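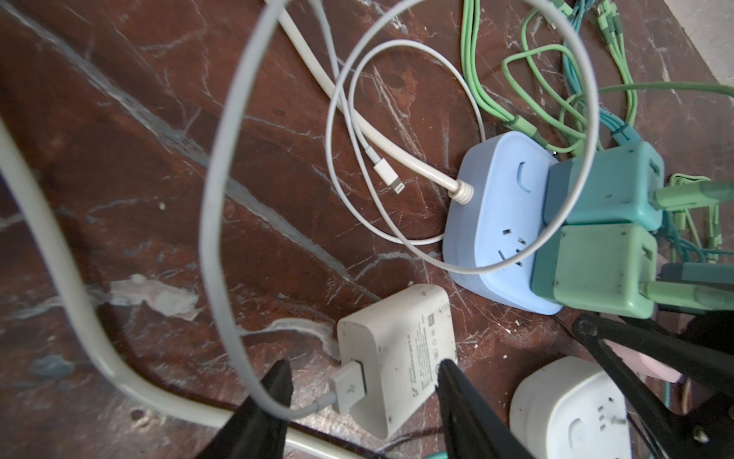 I've stopped trusting any gripper review that only uses blocks. I get why people use blocks -- they're cheap, they sit flat, and you can tell in a second if the thing got picked up. But I spent most of June swapping fingers on our two arms, and blocks told me close to nothing. Give a gripper a power strip with a fat cord coming out of one end, a couple of chargers and a loop of gray cable swinging past the fingertips, and you find out fast what you paid for.

Tomás Ó Flaithearta and I go round and round on this. He likes clean numbers. He ran the Erholm fingers for 800 picks on foam cubes and wrote them up as the clear winner, and on foam cubes, sure, they are! Then I asked for 20 tries at pulling one plug out of a pile, and he got 6.

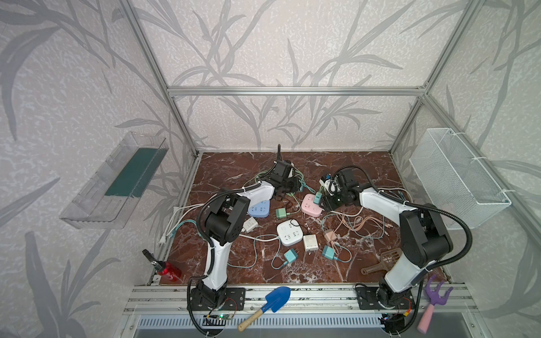

Now, I'm not saying my way is fair. A pile never lands the same way twice, so comparing Monday's fingers to the next pair is a bit of a mess (Sinéad Gallagher has told me this many times, once in writing). My answer is to run more piles and quit worrying so much about matching them.

What bugs me more is how people pick wrist cameras. Everybody asks about resolution. I'd take a worse camera in a better spot any day, because if a finger is blocking half of what you need to see, sharper pixels just give you a sharper finger.

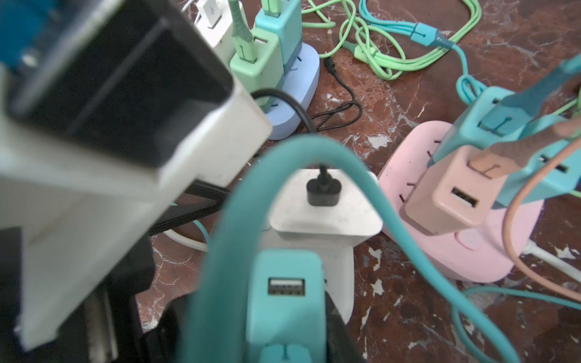 So please, if you're writing up a comparison, put some cords in it. Let them cross. And tell me about the misses too -- I'd read 29 pages of misses before one more chart of foam cubes.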